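Keeping the grippers gripping: a chat with the Droltard workshop

The technician who looks after the hand-held grippers at Grernside has a toothbrush in her top pocket, and she's delighted to be asked about it. "Best tool I own!" she says. "Kitchens are brilliant places to work in, but everything ends up on the pads."

She has 36 grippers on her books, all with two fingers, and she talks about each one like a favourite bicycle. Pads first, always. She wipes the blue facings with a damp cloth, brushes out the texture, then presses along the edges with a thumbnail to find any lifting. "A milk carton is kind to you. Crinkly snack packets, now, they'll show up a bad pad straight away, and I love them for it."

Tidying up a kitchen table, with cartons, wrappers and a green basket:

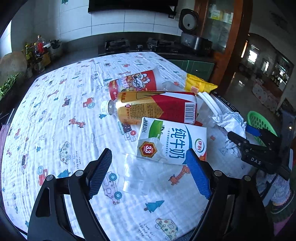
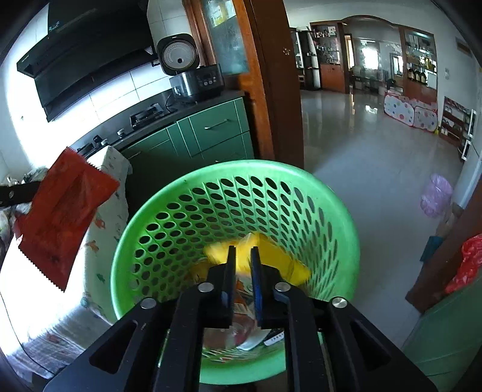

Screws and hinges

Every Thursday she goes round the screws by hand, starting at the base of each finger and working outwards. "You feel it before you see it – a tiny bit of play, and the tips stop meeting squarely." Pair 11 came back from Sturkbridge like that, and she had it apart and together again before lunch (she's still rather pleased).

Her notebook is up to entry 346, mostly in pencil. The latest one reads "left pad, new glue, lovely".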